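Home | Guides | Kavora Kitchen Scale | Section 4

4. Levelling and first weighing
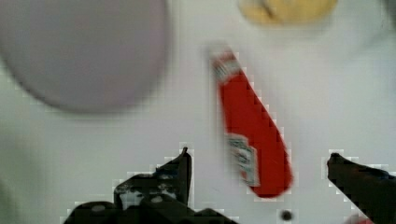
Your Kavora weighs up to 313 ounces and sulks on anything crooked. Choose a hard, flat surface before you fit the battery. A plain white tabletop with a plate or shallow bowl on it will do nicely, once you have moved the crockery over to make room. Carpet will not do, however firm you believe yours to be.

1. Turn the four feet until the scale stops rocking.
2. Press ON and wait for the zero. Leaning on the table does not hurry it.
3. Put your empty dish on the pan and press TARE.
4. Add flour, sugar or regrets up to 450 g.

Note: If the display shows E33, the pan is upside down. Turn it over and press ON again.

Caution: Do not stand on the scale. It will give you a number, and then it will give you a crack, and the guarantee covers neither.

For recalibration, see section 7. You will need the brass weight you have already lost.

Kavora Customer Care, 79 Havetti Road, Brerau | © Kavora | Back to top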